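Workshop Tips: Keeping Tabletop Software in Good Order
Brernham Workshop Services, Shared Bench Guidance

The following tips are addressed to members who run the two-arm benches. They concern the software side of the work: control settings, perception, task planning and the small tools that hold these together. Mechanical upkeep is covered on a separate page.

Before starting a session

Load the bench profile before enabling the arms. The Sodilell controller keeps the last profile used, including its speed limits, and a profile written for soft goods will behave poorly with crockery. Members are asked to read the profile name on the screen and compare it with the booking sheet.

Home one arm at a time. If both arms are homed together after a power cut, the collision check has no reliable position for either of them.

Set the speed cap at 24 percent for any new task script. The cap may be raised after two clean runs from start to finish. Scripts that have been edited, even by one line, count as new.

Perception

Run the color check whenever the lights or blinds have been changed. Glare on a pale floor can pull the exposure down and leave dark objects without a usable outline. Black items on a dark background are the most common cause of a missed detection, and glossy ones come next. A matte mat in a strong, even color gives the segmentation step an easier job.

Limit the search area to the mat. The default region in Olanitz, our perception package, takes in everything the camera sees, and it will return candidates from neighboring desks if permitted to do so. The region is set in the second tab and must be saved separately from the rest of the profile.

Mugs should be entered under separate labels when more than one is in use. "Mug" alone sends the planner to whichever scores higher at that moment, and the choice may change between one cycle and the next. A label with a color in it is sufficient.

Cloths and towels have no fixed shape and should not be matched against a stored model. Use the outline method, and take the grasp point from a fold or a corner.

Planning and control

Enter shelves as obstacles, legs included. A plank entered alone leaves a gap beneath it that the planner regards as free space, and thin legs are easily lost in the depth data. Allow a margin of 80 millimeters above the tallest item standing on the shelf.

Approach a mug from the side on which the fingers have room to open. The approach direction is stored with the grasp, so a grasp taught with the handle facing away will fail when the handle faces the fingers. Where handle direction cannot be guaranteed, teach both and let the planner choose.

Park the idle arm before the other begins a long reach. A raised position, clear of the mat, leaves the working arm the full width of the table. The parking pose belongs in the script itself and should be called by name.

Cables are not included in the collision model. Members should limit wrist rotation in the profile so that loops near the joints are not drawn across the work.

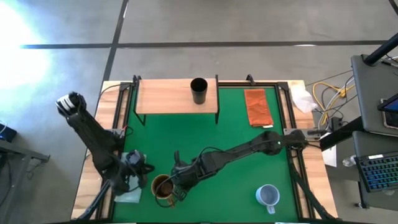
Severyn Stelmakh writes that the parking pose should be checked again after every controller update. After the February release, a stored pose on one bench loaded with the elbow on the opposite side, and the script gave no warning. The note recommends stepping through the pose at the lowest speed before the first run. This advice has been adopted and now forms part of the update checklist.

Logs and housekeeping

Name each log with the bench, the task and the script version. The Parisi log viewer sorts by name only. At the last clearing the shared drive held 3,239 files, a large share of them called "test," and these could not be returned to their owners.

Keep failed runs. A missed grasp with its log attached is of more use to the next member than a written account of it.

Scripts left on the bench computer are removed every Sunday evening. Members should copy their work to their own folder before signing out, restore the default profile, and leave the controller at the login screen.

Requests for changes to the shared profiles may be left at the front desk or entered on the bench request form. Please attach the current profile and mark the lines concerned.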